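Working Next to the Dough Arms: Bench Tips for the Prep Room

Updated October 17, 2019

The Primstead prep room moved its dough handling to two-arm stations in August. The notes below collect what the bench staff at Primstead and Linddale have learned since then. They cover the hand work that remains and the new work that came with the stations. Oven and proofer settings are in the Dunleavy binder and are not repeated.

What changed at the bench

Portioning used to take most of a shift. A bench worker now spends that time on mixing, checking dough feel, loading trays and clearing stops. Wrists get a rest. Attention does not, and the first weeks were tiring for people used to working by touch. Switch between watching and mixing every 40 minutes. Longer turns at the station lead to missed stops.

Dough condition

The grippers are less forgiving than hands. A dough that a person can coax off the table with a flick of flour will string and tear between hard fingers.

Hold back 3 percent of the water and add it at the end of the mix only if the dough needs it.
Rest the dough 9 minutes, covered, before it goes to the table.
Fold it once or twice by hand if it has slackened. Do not round it tightly. A smooth, tight ball rolls away from the fingers, and a rough piece with some folds gives them something to close on.
Keep flour light. Loose flour works into the finger joints and has to be brushed out at the end of the shift.

Table and bins

Wipe the table with a damp cloth, then a dry one. A wet patch lets the dough slide.
Put trays and bins back against their marks. If a bin has been bumped, stop the station before moving it.
Use a plastic scraper for stuck dough. Metal scrapers score the surface, and the scores hold residue.
Set one piece down at a time, clear of both ends of the table. 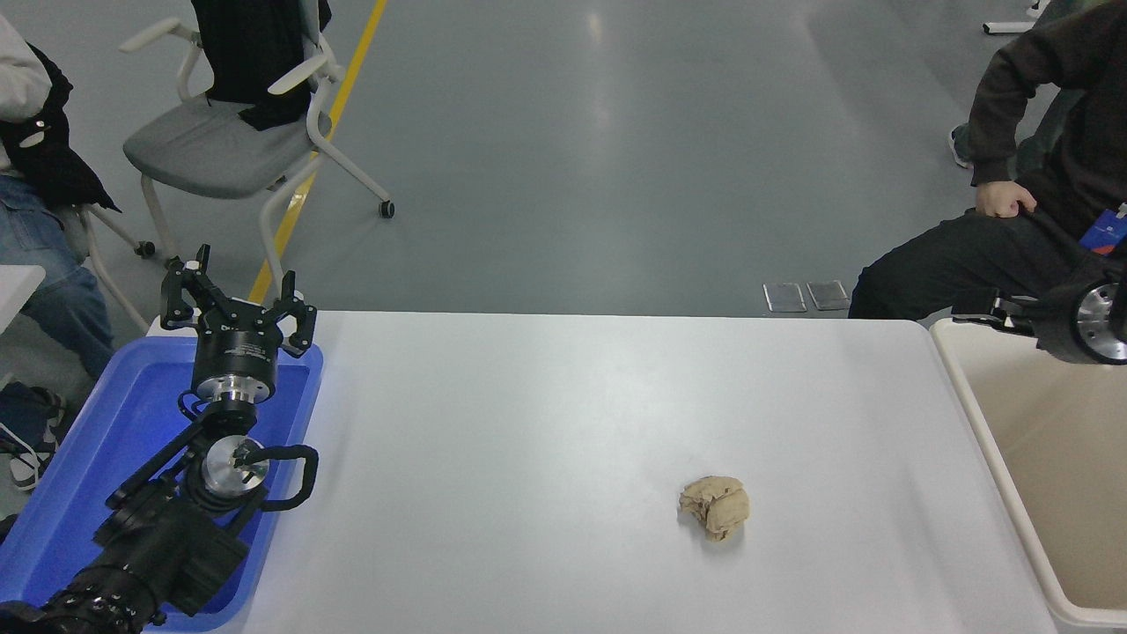
Dough on the table between the two arms, with the blue tray at left and the beige bin at right.

Stops and restarts

Press stop before reaching in, including for a quick nudge. Say "hands in" and "hands out" aloud if anyone else is at the station. The person who reached in is the person who restarts.

Torn dough goes back to the mixer side for a 35-minute rest and can be run again once. After a second tear, shape it by hand.

Cleaning the fingers

Let smears dry, then take them off with a stiff nylon brush. Wet dough only spreads. Follow with a barely damp cloth, keeping water away from the cables and the joint behind the fingers. The Brokent cleaner is for tables and bins only.

Keeping the hand skills

Linddale runs one hand-shaped batch per shift and rotates it through the whole crew. Primstead has adopted the same rule. New hires learn to portion and shape by hand before they are signed off on the station, and they write down each stop in the log with the dough temperature next to it.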